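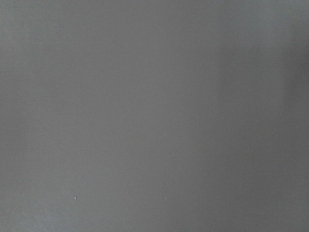

The first summer was mostly spent listening, according to the founder of Tullalent, a one-person project that records old foghorns, ferry whistles and harbor bells before they go quiet. She had a borrowed microphone, a thermos and no plan at all. "I thought I'd get one good horn and go home happy," she says. "Then I heard the one at Kinden and I was gone. It comes up through your shoes!"

She has recorded 11 horns since then, and she talks about each of them the way other people talk about favorite bands. The Kinden horn has a grunt at the end, a short low note as the air pressure drops, and she does a very good impression of it across the kitchen table. The keepers used to set their watches by the test blast. When the horn was switched off one July, people in town told her they slept badly for weeks.

Bratuvora is the hard one. The horn there still works, but it sounds only in real fog, and the road out to the point closes in bad weather. She has made the trip 3 times and come back with 2 minutes of usable sound — and a lot of gulls. "I love those 2 minutes," she says. "You can hear the blast go out over the water, and then the cliff hands it back to you, a little flatter. I've played it maybe 200 times and I still grin."

Most of her gear is secondhand. The preamp is an old Dönmez with a crackly left channel, so she records everything on the right one and carries spare cables in a bread bag. Wind is a bigger worry than equipment. She has tried fake fur, foam and a wool hat, and the wool hat won.

What does she tell people who want to try it? Go early, wear more socks than you think you need, and ask at the harbor office, where somebody will usually know when the next test is. And bring ear protection. "I forgot mine once," she says. "I was standing right under the trumpet. I heard that horn until Tuesday."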